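Cooking dried beans again

25/11/2019

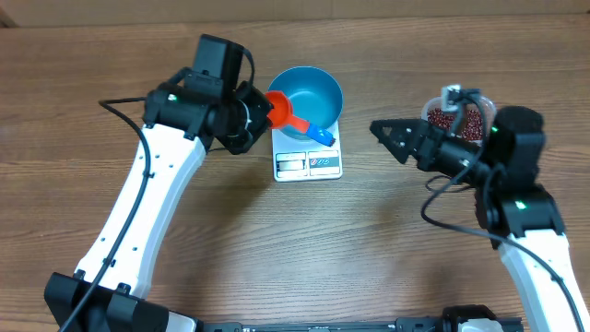 I went back to dried beans in July, when I was trying to spend less on groceries, and I have kept it up since. Before that I bought cans. I had nothing against cans and I still keep a few for nights when I get home late. But a bag of dried beans costs less, it keeps for a long time, and I like the texture better when I have cooked them myself.

My neighbor Corina Jitaru got me started. She grew up eating bean soup every week and she couldn't believe I had never soaked a bean in my life. She gave me half a bag of small red ones and wrote her method on the back of an envelope. I still have the envelope on the fridge, though by now I have changed most of what it says.

What I do is weigh out 700 grams the night before. That is more than one meal for the two of us, but cooking a small batch takes as long as cooking a big one. I spread the beans on a tray first and pick through them. Most bags are clean. I found a small stone in one back in the summer and have checked every bag since.

Then they go in a big pot with plenty of cold water and a spoonful of salt. Corina doesn't salt the soaking water. Her mother told her it makes the skins tough. I tried it both ways and the salted ones came out softer for me, with fewer split skins, so I salt. We have agreed to disagree on this one.

I leave them on the counter overnight. If I start at 11 at night they are ready to cook by the time I have had breakfast and walked the dog. On hot days I put the pot in the fridge, which I didn't do the first time, and the water had gone foamy and smelled sour by morning. I threw that batch out.

In the morning I drain and rinse them, cover them with fresh water, and bring the pot to a hard boil. Red kidney beans need this. They should boil for at least ten minutes before you turn them down, and they shouldn't go into a slow cooker raw. After that I lower the heat and leave the lid partly on. I put in a bay leaf, half an onion and whatever garlic is lying around.

Cooking time is the part I can't give a straight answer on. Fresh beans from the farm stand on the Drindcombe road were done in under an hour. A bag that had been at the back of my cupboard since we moved in took almost 5 hours and some of them were still chalky in the middle. Old beans just do that. Now I write the month on the bag with a marker when I buy it.

I also learned to keep tomatoes out until the beans are soft. Anything sour slows them down. I had read this and ignored it, and we ate toast that night.

Once they are cooked I let them cool in their own liquid. Some go in the fridge for the next few days and the rest go in the freezer in flat bags with a little of the liquid. They thaw fast that way. I use them in soup mostly, or fried with onion and paprika and an egg on top. My husband mashes them on bread with vinegar — I don't care for it, but he has it for lunch twice a week.

A few people asked about pots. Mine is a plain enameled one that belonged to my aunt. The lid doesn't match. I thought about a pressure cooker and may still get one, but I'm home most Sundays anyway and I don't mind having something on the stove. It warms up the kitchen at this time of year.

I have a bag of white beans to try next. Corina says they need less time and more garlic, and she wants a jar of whatever I make. I'll post the soup when I've got the amounts worked out. The first try was too thin and I forgot to write down how much water I used.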